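Lectura: 3 min

Si ya tenéis Irkex instalado, vamos con lo que más me preguntáis: cómo limpiar la trayectoria de las pinzas de mano antes de pasarla al planificador. ¡Es más fácil de lo que parece!

Abrid la sesión, activad las dos pinzas y comprobad que cada una tiene su propio cuerpo rígido — yo las llamo izq y der, sin complicarme.

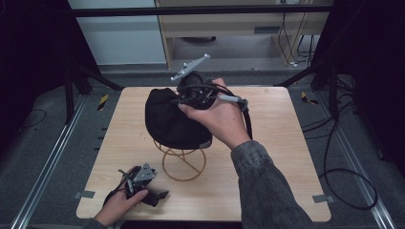
Dos pinzas, una gorra negra y su soporte de alambre.

Ahora recortad hasta el fotograma 44, pasad el filtro con ventana 3 y exportad. Si veis saltos, bajad el umbral y repetid.

© Bostby · Contacto · Volver arriba
928 compartidos · 44 comentarios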